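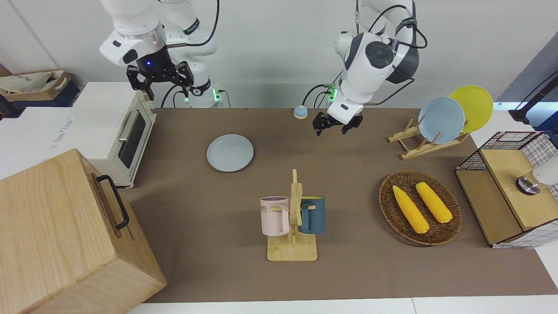 How to Fit and Care for a Protective Table Mat

Applies to: Fekside flat mats, Drestus rubber-backed mats and most uncoated sheet mats
Last revised 24 October 2026

A mat shipped in a tube holds its curl. Unroll it face down on a clean floor and leave it overnight with a book at each corner. Do not use a heat gun. The Drestus backing softens under direct heat and will not recover its thickness.

1. Measure

Measure the tabletop at both ends and in the middle. Older tables are seldom square. Subtract 2 inches from the shorter dimension if you want a border of bare table along one side, which makes the mat easier to lift.
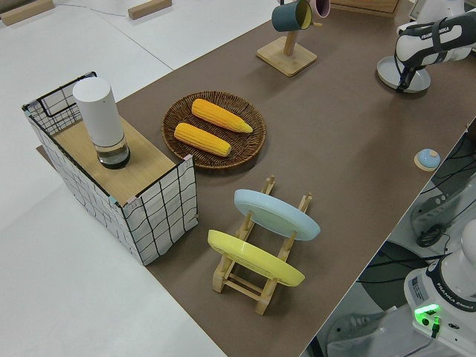 Write the figures down before you mark the mat. Mark on the back with a soft pencil, never ink — ink migrates through thin sheet over a summer.

2. Cut

Use a steel rule and a fresh blade. Make three light passes instead of one heavy one. Support the offcut side so that it does not tear at the end of the stroke. If the edge comes out rough, dress it with 600 grit paper on a flat block, working in one direction only.

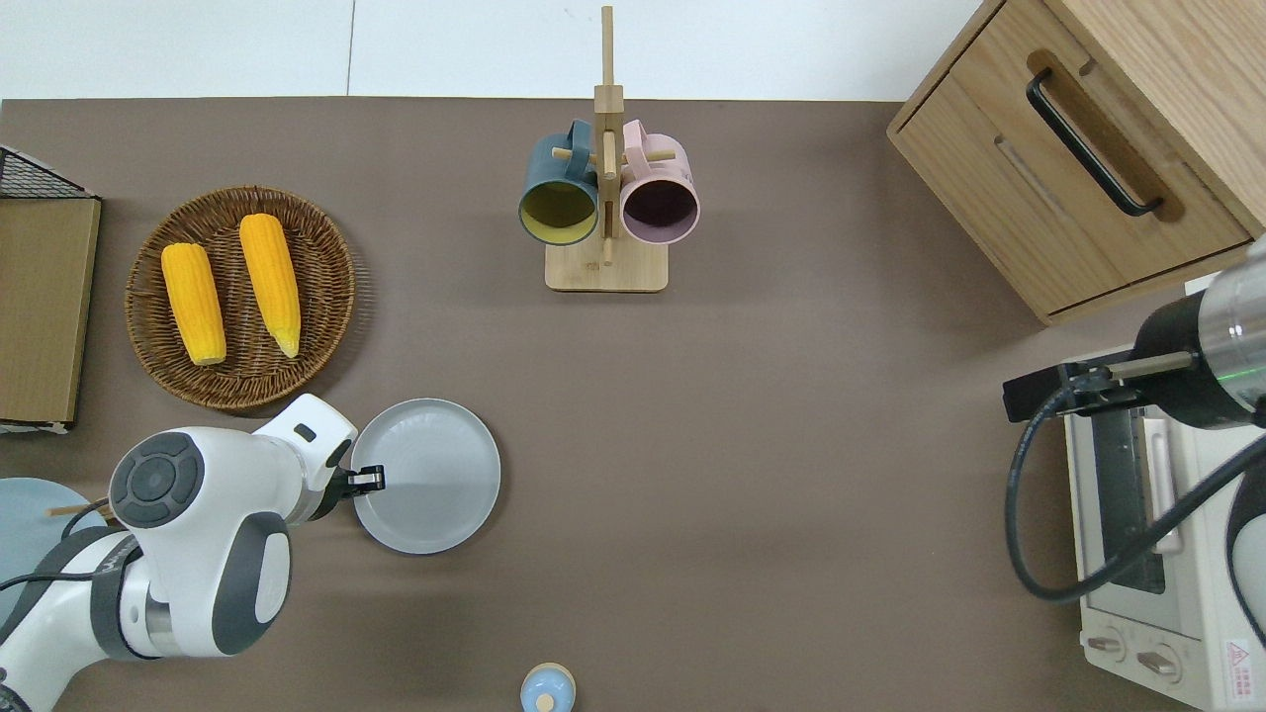 Round the corners with a coin as a guide. Square corners lift first.

3. Lay

Wipe the table with a damp cloth and let it dry fully. Set the back edge down, then lower the rest slowly, pushing air forward with your palm. Prillura tape is strong enough for most tables; two strips along the back edge will do. On lacquered tops skip the tape, as the adhesive can pull the finish.
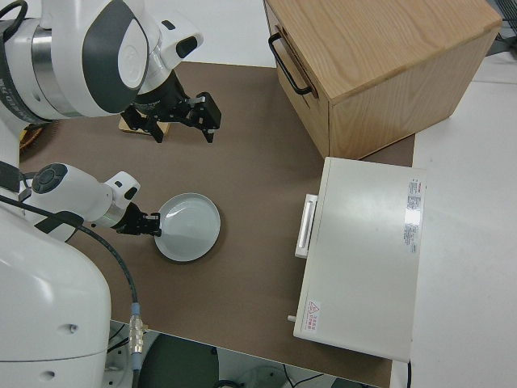

Brown mat with a white surface beyond it.

4. Clean

Dish soap and warm water, weekly. Rinse and dry both sides. Solvent cleaners dull the face and should be kept for adhesive residue on the back. In August or in any damp room, lift the mat every 17 days or so and let the table air for an hour.

Replacement tape: see the Amundsen parts list, page 128.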